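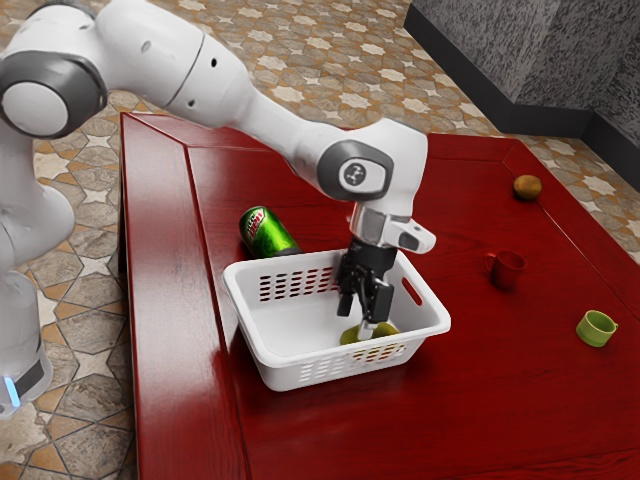 3. Essais en simulation

Le projet Fluno demande au bras de saisir un fruit dans un panier et de le reposer sur la table. Josefien Dewulf a écrit la planification de trajectoire, le reste du groupe la détection des objets.

Nous avons lancé 268 essais, par séries de 20, avec une limite de 60 secondes par essai. La position des tasses, de la canette et des fruits change à chaque série.

Les échecs viennent surtout de la descente dans le panier, quand un doigt de la pince touche la paroi. Nous avons donc relevé le point d'approche de 3 cm. Le passage au bras réel est prévu en novembre.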